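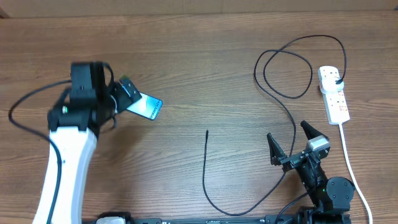
Section 7. Working rules for two-arm table cells

Applies to every Skevby table cell, phone and charger handling included. Read it before you power the arms. Questions to Pushpa Goel, ext. 388.

7.1 Before you start

1. Both arms at rest. Check the light on each one. No light, no run, go to section 4.

2. Clamps on the base rail tight. Hand tight isn't enough, use the key.

3. Mains leads off to one side. A power strip may sit on the table, but only where neither arm can reach its switches.

4. Long charger cables: lay them flat, big loops. No knots, no coils standing up. A loose tip can stay on the table so long as its in reach of the arm that needs it.

5. Arm cables need slack at the wrist. Turn the wrist by hand both ways, power off. If it pulls, re-route.

CAUTION: never plug or unplug a charger with the arms live. Stop first, every time.

7.2 Holding a phone

1. Grip at one end, clear of the socket. Start at force 20 on the Guketeo panel and go up one step at a time.

2. Keep fingers off the side buttons.

3. Second gripper stays open untill the first has closed and stopped.

Note: screen glare upsets the head camera. Turn the lamp, leave the phone.

7.3 Wrist camera check

1. Raise the gripper slowly, quarter speed. Watch for panels overhead and to the sides, tight corners especialy.

2. Look at the fingers in the wrist view. Screws seated, ridged pad flat along its edge. Crumpled plastic low down between the fingers: stop, power off, check it by hand.

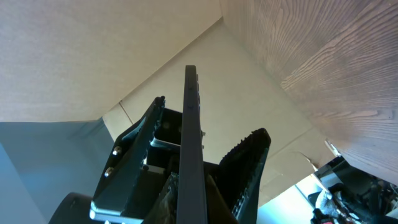 7.4 Stopping and handing over

1. Arms down, grippers empty, then power off. In that order.

2. Bags and spare cables back from the table before the next person starts.

3. Write up any bump, however small. Form 1688, Lonavberg tray.

4. Worn pads go to Mittal for swap. Don't glue them.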